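4. First use and daily operation

This section applies to the Backlund 38 slow cooker with hinged lid and removable stoneware pot. Read Section 2 (Safety) before plugging in the appliance.

4.1 Before the first use

1. Remove the cardboard collar from between the pot and the heating base. Check that no foam remains under the pot.

2. Wash the pot and lid in warm soapy water. Rinse and dry. Do not immerse the base.

3. Set the base on a level, heat-resistant surface with at least a hand's width of clearance behind the steam vent.

4. Add 500 mL of water to the pot, close the lid and run the cooker on HIGH for one hour. A faint smell is normal during this cycle.

5. Switch off, unplug, let the pot cool and discard the water.

CAUTION: Do not place a hot pot on a cold stone counter or under a cold tap. Sudden changes in temperature can crack the glaze.

4.2 Filling the pot

1. Put dense vegetables (carrots, turnips, potatoes) in first, against the bottom and sides. They cook more slowly than meat.

2. Place meat on top of the vegetables. Thaw frozen meat completely in the fridge beforehand.

3. Add liquid. For stews and braises, the liquid should come halfway up the contents.

4. Keep the level between the two moulded lines inside the pot. Below the lower line food may scorch; above the upper line it may boil over.

Note: Very little evaporates with the lid latched. When adapting a stovetop recipe, reduce the stock or water by one third.

CAUTION: Dried red kidney beans must be soaked, drained and boiled hard on the stove for ten minutes before they go into the cooker. LOW does not reach the temperature needed to destroy the natural toxin in the raw bean. Tinned beans may be used as they are.

4.3 Selecting a program

1. Plug in the base. The display shows two dashes.

2. Press MODE until the required setting is lit: LOW, HIGH or WARM.

3. Press + or - to set the time in half-hour steps.

4. Press START. The colon on the display flashes while the timer is running.

5. At the end of the set time the cooker changes to WARM. Serve within two hours.

Lifting the lid releases heat. Allow an extra 20 minutes for each opening on LOW. Milk, cream and sour cream go in during the last half-hour.

If the display shows E3, the pot is not seated. Unplug the cooker, wait for the base to cool, reseat the pot and start again.

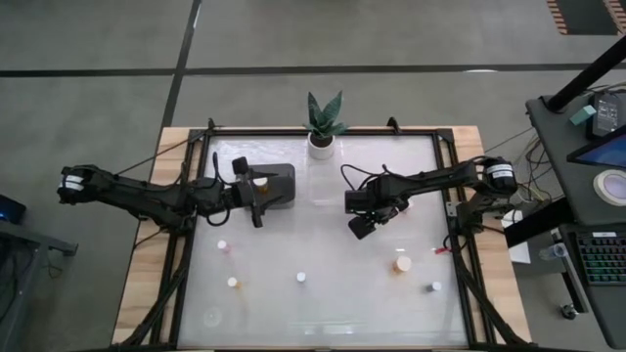 4.4 Cleaning

1. Unplug the cooker and wait until the base is cool to the touch.

2. Wash the pot by hand or on the lower rack of the dishwasher. Soak stubborn residue overnight in warm water and baking soda. Do not use steel wool.

3. Pull the silicone gasket from the lid, wash it separately and press it back with the ribbed side facing out.

4. Wipe the base with a damp cloth. Dry the contact ring before replacing the pot.

Replacement gaskets are listed in Section 7 under part 331.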